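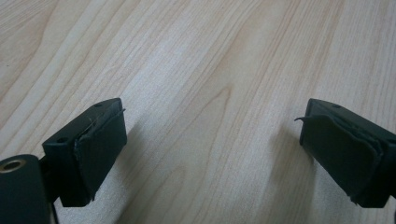
Chapter 6
Gathering Examples by Hand

6.1 Where the examples come from

The learning systems in the first five chapters were given their examples ready made. A table of house prices or a folder of sorted letters arrives complete, and the work begins when the file is opened. A system that is to move objects about is in a different position. There is seldom a file to open. Somebody has to do the task, many times over, while the movements and the camera pictures are recorded together.

This chapter deals with one common way of doing that. A person holds a gripper in the hand, with a camera fixed to it, and carries out the task at a table. The camera sees the fingers of the gripper and whatever lies in front of them. A record of how the tool moved, and how far the fingers were open, is kept alongside the pictures. Later, a robot arm fitted with a matching gripper is asked to produce the same sort of movement from the same sort of view.

We shall call one complete recording of a task, from start to finish, an episode. A set of episodes gathered for one purpose is a collection. The word demonstration is often used for an episode in which the task was done properly, and we keep to that use here. Every demonstration is an episode, but a collection will usually contain some episodes that are not demonstrations.

6.2 What one picture can tell the system

Look again at the picture that opens the chapter. The two fingers are apart, their pads face each other, and the wood between them is bare. A person reading it would say that the gripper is open and holding nothing. The system has to reach a similar result from the brightness and colour of the dots in the picture, and it has to do so for every picture in every episode.

A good deal is missing from a single picture. It gives no direction of travel. The same view could belong to the start of an episode, before the tool has reached its object, or to the end, after the object has been put down and the tool drawn back. For this reason most systems are given a short run of pictures together with the recorded positions of the tool. We return to the length of that run in section 6.5.

The fingers deserve some attention too. They stay in much the same part of the view while the table moves behind them, so the system will come to rely on how they look. The pads in the picture are worn. Their edges are ragged, thin strands stick out, and on the right-hand finger the material is curling at a lower corner. If all the examples are gathered with pads in one state and the robot is then fitted with fresh ones, the view has changed in a place the system sees all the time. Pad changes should be written in the log with the number of the first episode that follows.

6.3 A worked case: the Estdale collection

The rest of the chapter follows one small project. Pamomen, a firm that packs kitchen goods, wanted an arm that could pick up a spoon from a table and place it in a tray. The examples were gathered in a workshop at Estdale, using a hand-held gripper, and the recordings were stored and checked with a program called Jovel. The plan called for 800 episodes, shared between 2 operators.

The instructions given to the operators were short:

Start with the gripper open and the spoon in view.
Move at a steady pace and do not stop in mid-air.
Close the fingers on the handle, lift, and carry the spoon to the tray.
Open the fingers and draw back before ending the recording.
If the spoon is dropped, finish the episode and mark it as a drop.

The last instruction caused the most trouble. Operators tend to restart when something goes wrong, and a restarted recording leaves no trace of the fault. In the first weeks the Estdale log showed hardly any drops at all, although both operators remembered several. The wording was changed in June, and a button for marking drops was added to the recording screen.

6.4 Checking a collection before it is used

After 437 episodes the work was paused for a check. It is worth doing this near the middle of a collection, when there is still time to change how the remaining episodes are gathered. The check at Estdale had two parts.

The first part was mechanical. Jovel compared the length of each recording with the length of its movement record and listed any pair that did not match. A mismatch usually means that the camera or the position sensor stopped early. These episodes were set aside and gathered again.

The second part was done by eye. A reader went through the opening and closing pictures of each episode and noted where the spoon lay, which way its handle pointed and how the light fell. The notes showed that in most episodes the handle pointed towards the operator. That is a natural way to put a spoon down, and a system trained on such a collection may do poorly when the handle points elsewhere. For the remaining episodes, the starting position was drawn from a set of printed cards.

The reader worked from a form known in the project as the Fraser sheet, reproduced in the appendix to this chapter. It has one line for each episode and a column for remarks. Exercise 6.1 asks you to fill in part of a sheet for a collection of your own, so it may help to turn to the appendix before reading section 6.5.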